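Speaker notes: two-arm laundry pickup kit, product review talk
May 1, 2019

Slide 1. Title
Say who I am and that I bought nothing and was paid nothing. The kit was on loan from Filtavis through March and went back at the end of it. Questions are fine at any point.

Slide 2. The task
Clothes lying around a living room, a basket on the floor. The kit is sold for this job and I tested it on this job. Leave both pictures up while talking.

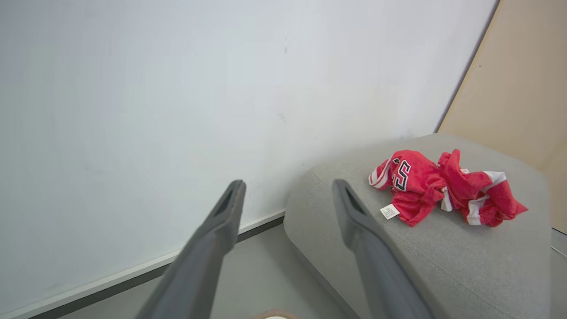
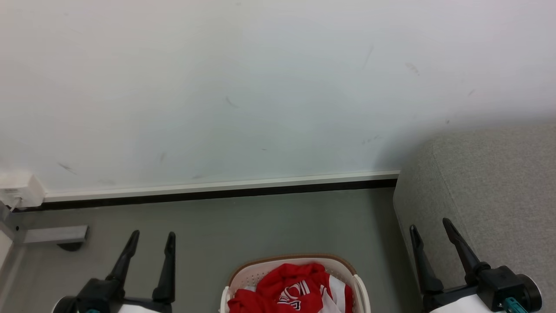 First picture: wrist view, red jersey on the gray upholstery. Second picture: head view, with the basket and both grippers.

Point out the fingers in the wrist view. They have a slot at the tip and a groove running along it. Most of the talk comes back to those fingers, so make sure the people in the back have seen them.

Slide 3. What comes in the box
Two arms, two grippers, a wrist camera for each arm, a head camera, one controller, one power supply, cables. The mobile base is extra. So is the spare finger set, and I think it should be included. The software is called Gentile and comes on the controller already installed. You need your own laptop and screen.

The printed manual covers assembly well. It covers calibration in one page and that page is for an older bracket. The current version is on the support site. Download it before you start.

Slide 4. Setup
Assembly took me one afternoon. Calibration took most of the next morning, and I had to repeat it when I found I had tightened the head camera bracket in the wrong order. Tighten the lower screw first. Say this twice.

Network setup was easy. The controller wants a wired connection the first time and works wirelessly after that.

Slide 5. How I tested
I logged 826 pickup attempts. An attempt starts when the arm leaves its rest position and ends when the garment is in the basket, is dropped, or I press stop. Same room, same clothes, same basket. I changed the garment's starting place between attempts and crumpled it by hand each time. I did not fold anything. Folding is a separate software module and I didn't have it.

Mention that Saststead, the reseller, offered to send a technician. I said no, as a normal buyer wouldn't have one standing there.

Slide 6. Grasping
Mesh fabric and sports jerseys: good. The fingers close on a fold and hold it. The best results come when the garment is bunched up. If it is spread flat, the fingers tend to slide over the top and close on nothing.

Thin cotton: good when bunched, poor when flat.

Thick towels: the grip is fine but the arm slows down a lot near full reach.

Upholstery is the weak point. With a garment on a soft cushion the fingers sometimes press into the cushion and pinch the cover along with the garment. The force limit stops the arm and nothing was torn, but the attempt is over and you have to clear the error by hand. There is a setting called surface margin. Raise it one step for soft furniture. The default suits a hard table.

Slide 7. Cameras
The wrist view is very useful for the last part of the approach. It's the view I kept open on the laptop. The drawback is that the fingers take up a good part of the picture, and a small item such as a sock can disappear behind them.

The head view handles the basket. It found the basket reliably when it was in front of the arms. With the basket off to the side it hunted, and twice it gave up and asked me to confirm the location. Put the basket in front.

Plain walls gave no trouble at all. Strong sun across the floor did. I closed the blinds and kept going.

Slide 8. Noise and heat
Quiet enough to talk over. The controller fan comes on after a while and stays on. The gripper bodies got warm but never too warm to touch.

Slide 9. Price and support
The kit lists at $1,427 with the base left out. For two arms I consider that low. The support plan is $100 a year and gets you software updates and email help. I sent 4 emails and each one was answered by the next day. One answer was wrong and they corrected it themselves.

The Clalby kit is the one people ask me about. It costs more, has one arm, and has a better manual. I haven't tested it for as long, so keep the comparison short and don't rank them.

Slide 10. Who should buy it
A lab or a class that wants to work on picking up soft things and has someone willing to spend a day on setup: yes. Someone who wants the laundry done at home: no. It needs a person next to it, and that person could put the shirt in the basket.

Slide 11. Questions
Likely ones:
Can the fingers be swapped? Yes, two screws each, then recalibrate.
Does it sort by color? Not in the version I had.
Will it run with one arm? Yes, set it in the startup menu.
Log files are on the handout link. Leave this slide up.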